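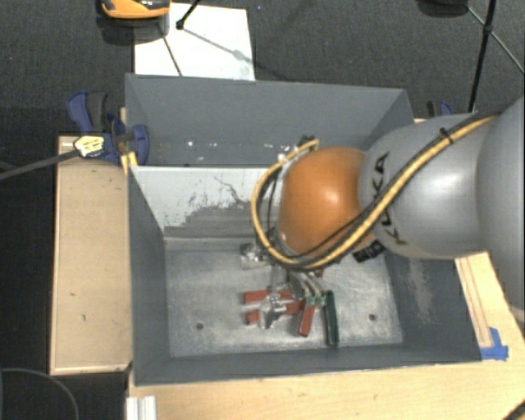
Dario Ferri asked last time why the arm stopped dead over the bin when it hadn't hit anything, and I promised him a proper answer, so let's start there. The fault was in the cable - a slack loop near the gripper can catch on a handle, tug at the connector and drop the signal for a moment. The controller sees that as a lost gripper and halts, quite rightly! It took us two sessions at Clolham to find. Please read section 3 before the lab, and never reach into the bin until the arm is locked out.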